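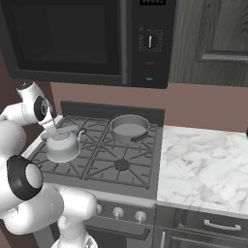

Teaching the Kitchen Arm, One Kettle at a Time

Filed under: Gallery, Remote Operation, Simulation

The kettle task is where all our new operators begin, and I have a soft spot for it, having spent most of last November on it myself. The arm you see at the stove lives in Hakura, our simulated kitchen, and it is driven by a person sitting at a desk with a hand controller (Efthymia Margaritis built the first one, and we still fight over it). The operator guides the two white fingers to the kettle on the left of the cooktop, and everything the arm does along the way is saved as a demonstration for the learning side of the project to study later on.

It sounds easy, and for your own hand it would be! But the kettle has a domed lid with a handle arching over it, and coming at it from above you have to judge your depth from a screen, which takes a good deal of getting used to. Muchen Yan tells everyone to slow down well before they think they need to — good advice, and I wish I had taken it sooner. The saucepan farther back on the right belongs to a different exercise, so for this one we ask people to steer clear of it.

We have kept 190 kettle demonstrations so far, and Peiyu Gu has watched every one of them from start to finish, with a big mug of tea and a great deal of patience. She keeps the hesitant ones as long as the operator recovers nicely, and I'm glad of it, as some of my own are in there. Wenjie Feng would like the set to reach 202 before we move on to the cabinet doors, where the handles are slim and the arm has to come in from the side.

If you'd like to have a go at driving, drop Jianhua Qian a note. A first session runs 60 minutes, most of it practice, and you don't need to have touched a robot before.

We use cookies to remember your gallery settings. Accept | Manage preferences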